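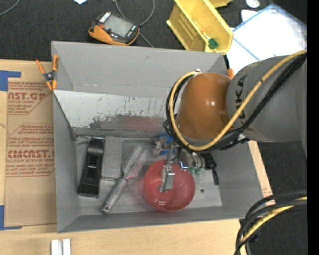
Clasar has approved the purchase of two further robot arms for its returns site at Suvcombe, with the order to be placed before the end of the financial year. The firm said the decision followed a review of the handling of mixed household goods, where items arrive together in deep bins and must be lifted out one at a time. A red bowl, a whisk and a rough grey block lying in the same bin each call for a different grip, and the review found that the cost of grippers had been set too low in the first budget.

27th July
By the Business Desk

Under the revised plan, money for grippers, cabling and spare parts will be held apart from the price of the arms. Quotations have been received from Isimberg and Rivas, and a choice of supplier is expected in February. The site handles some 600 returned items a day, of which 300 are to pass through the new cells in the first year.

Clasar said that 92 staff at Suvcombe had been informed of the plan and that no posts would be lost. Training will be paid for from the same budget. Floor works are to be costed separately.

Comments

tillside: Does the price include servicing? Our place bought the arms and then had nothing left for the contract.

M_Orrey: Good to see grippers given their own line. They wear out long before the arm does.

packer600: Training on full shift pay, I hope.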